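Would you let it near your laundry?

Iason Athanasiadis has been to plenty of open days, and he did not expect much from this one. He sells and repairs washing machines, and a customer had passed him an invitation from Rurnetach, a small firm that wants to put robots to work tidying people's homes. The visit was in August. We met a few weeks later over coffee, and he had brought his notes.

"They give you a name badge and a talk first," he said. "The talk was longer than the robot."

The talk was given by Rin Kubo, who runs the Sando project for the firm. According to Athanasiadis, she told visitors that the machine had practised with clothes and soft furnishings 2,782 times. He put his hand up and asked how many of those had gone well.

"She said 1,763, and I'll give her credit for saying it. But if I fitted washing machines at that rate I'd be out of business."

The demonstration was laid out as a living room, with a television, a plant and a big grey and yellow sofa. The job was to clear the sofa.

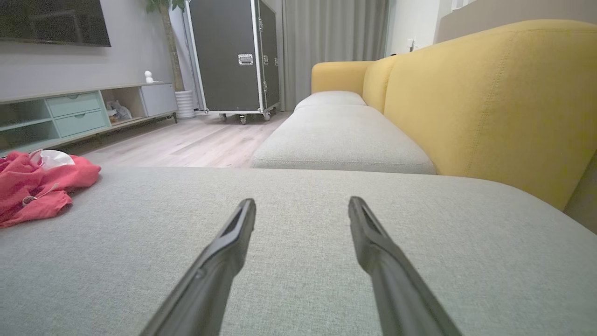

The gripper over the sofa seat, with the red cloth still to be dealt with.

"My daughter could clear that sofa on her way past, without looking up from her phone," he said. "I asked what it would cost and was told it was too early to say. It's always too early to say."

He was more taken with the other visitors. Ga-eun Ban, a home carer, asked whether the robot would know a clean shirt from a dirty one. Kubo's answer, as he wrote it down, was that this was "a question for the next stage". Ban told him afterwards that it was the only question her clients would care about.

Did anything impress him? He took a while over that one.

"The fingers. I thought they'd be clumsy great things and they're quite slim. And cloth is hard, I do know that. A plate is the same shape every time you pick it up. A football shirt isn't."

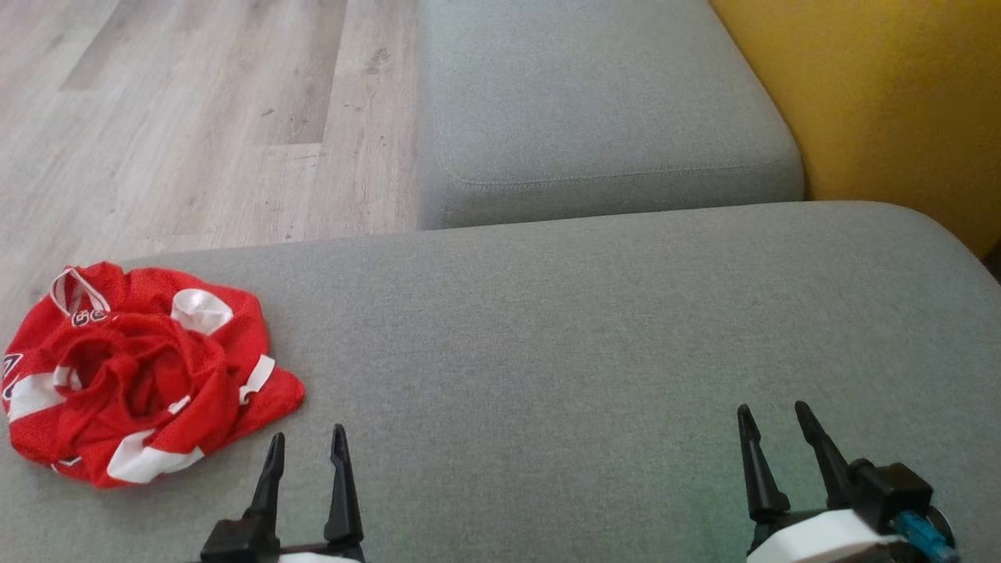
Both grippers open at the sofa, beside the red jersey.

I put his doubts to Kubo by phone. She was friendly and did not argue with most of them. "We invite people while the work is unfinished - that's when their questions are useful to us," she said. She would not give a date for a home trial, or say how much help the machine would need from a person once it got there.

Athanasiadis was not surprised to hear it. He has kept the badge and has put his name down for the next visit, mainly, he says, to ask about the price again.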